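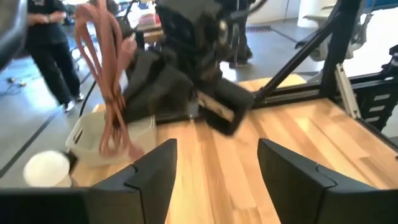 Tài Sầm asks why cords tangle even when they go into the basket straight, and whether a bigger basket would help.

A bigger basket usually makes it worse. A cord is long, thin and easy to bend. When it has plenty of space, its ends can move, and a moving end can slip through a loop. Once the end has passed through, a knot can form. A small basket holds the loops against each other, so the ends have less room to travel.

Three things affect how easily a cord tangles.

Length. A short cord has few places to cross over itself. A cord 200 centimeters long can cross itself many times, and each crossing is a place where a knot may start.

Stiffness. A stiff cord pushes back when it is bent and tends to spring open. A soft cord stays in whatever shape it lands in, including tight little curls.

Shaking. A basket that sits still on a table does not make knots. A basket that is carried, bumped or dug through does, because every movement shifts the loops.

How a bundle goes into a basket

Hold the bundle near the top and let the rest hang down. The weight of the cords pulls them toward a straight line. Lower the bundle slowly. The bottom ends touch first, and the part above them folds over in loops. If the bundle drops all at once, the loops land in no order and cross each other.

Keep the basket directly under your hand. A cord that catches on the rim will hang half in and half out, and it can pull others with it when the basket moves. Light baskets slide, so steady the basket with your other hand. Many baskets have a slot in the side for fingers. Check that no ends are poking through the slot before you lift.

Clear the table first. A cup standing beside the basket is easy to knock over with a swinging cord. Move it an arm's length away.

Words used on this page

Bundle: several cords held together as a group.
Crossing: a place where one cord lies over another, or over itself.
Rim: the top edge of a basket.

Try it

Cut a piece of soft string 60 centimeters long. Put it in a box with a lid and shake the box while you count slowly to 42. Open the lid and look for knots. Repeat with the same string folded in half and tied in the middle with a twist of paper. Write down both results, then try a stiffer string.

Next page: Why ropes are twisted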